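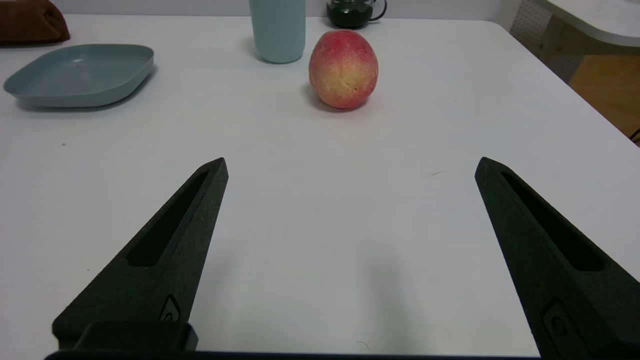
Asunto: Re: [fruta-compartida] Melocotones: ¿ya o esperamos?
De: Kheri Biwott
Para: lista fruta-compartida

Hola a todos, contesto deprisa entre dos cosas, perdón por las erratas.

Lo del color primero. El rojo no dice nada. Ese rosado oscuro de arriba es sol y variedad, una cara del melocotón puede estar coloradísima y la pulpa dura como una patata. Hay que mirar el color de fondo, lo que queda debajo o al lado del rojo. Verde o verdoso: esperar. Amarillo crema tirando a naranja: vamos bien, y entonces se toca. Tocar es con la palma entera y apretando cerca del rabillo, nunca con el pulgar en la panza — luego sale el moratón y el siguiente de la fila se lo lleva a casa con vuestra huella.

Y olerlo. Si no huele a nada, a la encimera un día más.

Copio lo que preguntaban ayer y voy respondiendo por debajo:

> Buenas, recogimos nuestra caja en el local a última hora y tenemos
> dudas. Venían de dos fincas, la de Aguiar y la otra, y no sabemos
> cuál es cuál porque la etiqueta se había despegado. Los de arriba
> estaban bastante rojos y los de abajo más amarillos.

Los de Aguiar son los de piel con mucha pelusa y forma un poco alargada. Los de Trasau son más redondos y chatos por abajo, y la pelusa casi ni se nota. Si tenéis uno de cada delante se ve enseguida. Con uno solo... pues cuesta más. La etiqueta la puse yo con prisas, culpa mía, la próxima va grapada.

> ¿Los metemos todos en la nevera? Somos dos en casa y en una semana
> no nos los comemos ni locos.

No, todos no. El melocotón duro en la nevera se queda harinoso, seco por dentro, y eso ya no tiene arreglo. Fuera hasta que ceda un poquito, sobre la mesa, separados, que no se toquen entre ellos, rabillo hacia abajo. Cuando ceda, a la nevera y aguanta tres o cuatro días más. Sacadlo un rato antes de comer, frío no sabe.

Bolsa de papel si tenéis prisa, con un plátano dentro. Bolsa de plastico no, suda.

> También queríamos saber si hay que lavarlos al llegar. Mi madre
> siempre lavaba todo nada más entrar por la puerta.

Lavar justo antes de comer. Con agua y frotando con la mano se va casi toda la pelusa. A quien le pique la boca, que lo pele: escaldar medio minuto, agua con hielo, y la piel sale a tiras. Si el melocotón está verde no sale ni a tiros, aviso.

> Y lo último: ¿qué hacemos con los tocados? Nos salieron varios.

Cortar lo malo con margen y el resto a la cazuela el mismo día. Mi compota de emergencia: 600 g de melocotón ya limpio en trozos, 50 g de azúcar, el zumo de medio limón, fuego bajo, tapada, hasta que se deshaga con la cuchara. A mí me gusta con grumos. Si la queréis fina, batidora. Se guarda en la nevera y se acaba en unos días, que con tan poco azúcar esto no es una mermelada y no se conserva como tal. También se congela muy bien en botes pequeños, dejando hueco arriba.

Los que tengan moho no se aprovechan, fuera enteros, y limpiad la caja antes de volver a usarla. Las de madera hay que dejarlas secar al aire, no me las devolváis apiladas y húmedas como en mayo.

Más cosas, ya que escribo:

— Las cajas de Floltia (las verdes plegables) se devuelven, tienen fianza. Las de cartón no, quedáoslas.

— El pedido siguiente se cierra a las 16 h. A las 16, no a las 16 y pico, luego llamo a la finca y ya no puedo cambiar nada. Quien quiera media caja que lo ponga en el asunto.

— Si pedís para hacer conserva decidlo también, que entonces pido fruta de calibre pequeño, sale más barata y para el bote da lo mismo. Para conserva mejor que estén firmes.

— Sigue en el local una báscula Wolex que alguien dejó encima del congelador. Lleva ahí semanas. Si es vuestra, recogedla.

Sobre la queja de que llegan duros: sí, los pedimos así a propósito. Maduros del todo no aguantan el viaje, el año pasado probamos y la mitad de la última capa llegó hecha puré. Prefiero que tengáis que esperar dos días en casa. Si la mayoría quiere otra cosa se habla, pero entonces hay que venir a recoger el mismo día sin falta, y ya sabemos como va eso...

Ah, y lo de las nectarinas: he preguntado, aún no hay. Cuando me digan algo lo pongo aquí. Paraguayos puede que la semana que viene, sin precio todavía.

Me quedan dos correos vuestros por contestar, uno de los huesos (¿se pueden plantar? poder se puede, pero paciencia, y el fruto no tiene por qué salir igual) y otro de las cuentas, ese lo miro esta noche con calma.

Un abrazo y me voy corriendo,
Kheri

--
Lista fruta-compartida
Para daros de baja, responded a este mensaje con BAJA en el asunto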